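Home | Issues | Sections | Contact
10/16/23
By Eulalia Saavedra and Dardo Aravena

3.2 The blocks and the board

I should say up front that I came to this study as a person who likes wooden toys, and Dardo came to it as a person who likes spreadsheets, so the materials section was always going to be mine! We wanted shapes that a child could name without much help, in colors that a child could name too, and we wanted more than one block in each color. If every color belongs to a single shape, you can't tell which of the two a child is sorting by, and that was the whole question of the July sessions.

We settled on the Ornurham blocks after trying the Ledard ones for a while (lovely to hold, but the shades were so close that even I mixed them up under the lamps). The set has green, yellow, red and blue, two blocks to a color. Stars and hearts are in there along with plainer shapes like the cylinder, and all of them are short with flat tops, so they can be looked at from above as easily as from the side.
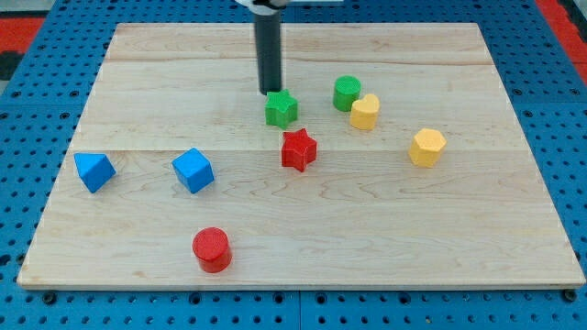 Figure 2. Colored shape blocks on the pale wooden board, with the green star in the upper center and the green cylinder and yellow heart to its right.

The board took me longer to choose than the blocks did – I went through a painted one and a felt-covered one first. Pale wood won because all the colors stand out on it, yellow included, although the heart is a soft, buttery yellow and I did worry about it. The board has seams running across it, and a few children treated them as lines on a map and parked their blocks along them. We coded that as "edge placement" and kept it apart from sorting proper.

Nearly touching blocks gave us the most trouble in coding. Is a heart tucked up against a cylinder a pair, or did it just land there? Dardo wanted a fixed distance and I wanted to go by eye, and we argued over it for most of a week. In the end we scored 300 layouts both ways, compared the results, and went with his rule. The layouts where we still disagreed are marked in the Satodar file, and I left them out of the totals in Section 4.

Previous section | Next section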